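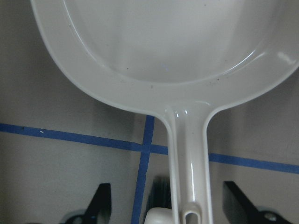
Spent the evening on gripper alignment for the home arm build. The old fingers closed crooked, so I reprinted both and moved the wrist camera back 6 mm.

Tape grid stays on the table for now. I write down which square the handle is over before every run - slow, but the logs make sense later.

Thin glossy handles are still my worst case. White plastic on light gray doesn't help the depth estimate either.

Karlijn Vermeulen suggested rubber pads on the fingertips. Ordered 4.

Next is 200 grasps with one arm speed and no code changes. Will post the numbers when I have them.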